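# How an Office Chair Holds You Up

*A reading sheet for young visitors, from the Niseck Museum of Everyday Things*

An office chair is a seat made for people who sit at a desk for a long time. Many homes have one, and so do schools, banks, and libraries. The museum keeps 66 chairs in its collection, and visitors are invited to try two of them in the Sitting Room on the ground floor.

This sheet explains the main parts of an office chair and what each part does.

## The base

Most office chairs stand on a base shaped like a star. The base usually has five arms, and at the end of each arm is a small wheel called a **caster**. A caster can turn in any direction, so the chair can roll forward, backward, or sideways.

Older office chairs often had four arms. A chair with four arms tips over more easily when a person leans toward the gap between two of them. A fifth arm makes each gap smaller.

## The column

Between the base and the seat there is a thick tube. Inside the tube is a **gas spring**. It works a little like a bicycle pump with its end closed: the gas inside is squeezed into a small space, and it pushes back.

When a person pulls the lever under the seat, a small valve opens and the column is free to move. If the person is sitting down, their weight pushes the seat lower. If they stand up, the gas pushes the seat higher. When the lever is let go, the valve closes and the seat stays where it is.

A gas spring should never be opened or taken apart. Repairs are a job for a trained adult.

## The seat

The seat is often filled with **foam**. Foam is full of tiny bubbles of air. When you sit on it, the bubbles are pressed flat, and when you get up they fill again. The front edge of the seat is usually rounded so that it does not press hard against the back of the knees.

To check whether a seat is at a good height, look at your feet. They should rest flat on the floor or on a footrest. Your knees should be bent like the corner of a square.

## The backrest

Your spine is not straight like a ruler. Seen from the side, it has gentle curves, and one of them is in the lower back. A good backrest follows that curve and supports it. Designers call this **lumbar support**. "Lumbar" is the word for the lower part of the back.

Many backrests can also lean. The visitor chair from the Trenditz workshop leans as far as 135 degrees, and it can be locked in place with a knob on the side. Leaning back now and then gives the muscles a rest.

## The headrest

Some office chairs are tall enough to have a **headrest** above the backrest. A person who is typing or drawing hardly touches it, as the head is tipped a little forward. It becomes useful when the person leans back to read or to talk.

A headrest should meet the back of the head. If it sits too low, it pushes on the neck - and if it sits too high, it does nothing at all. Its covering is often made with a fine texture, so that hair and skin do not slide about.
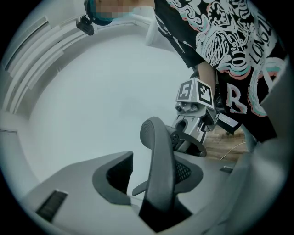
*A tall office chair seen from behind. The dark gray backrest leads up to a headrest with a rounded top.*

## Using an office chair safely

- Sit down slowly, with one hand on the chair.
- Keep your fingers away from the parts under the seat.
- Do not stand or kneel on a chair with wheels.
- Let one person use the chair at a time.

Even the best chair is not meant to be used all day without a break. Stand up often, stretch your arms, and walk a little before you sit down again.

## Words to remember

**Caster:** a small wheel that can turn in any direction.

**Gas spring:** a closed tube of squeezed gas that holds up the seat.

**Lumbar:** belonging to the lower back.

*Sheet revised in April. Copies in large print are available at the front desk.*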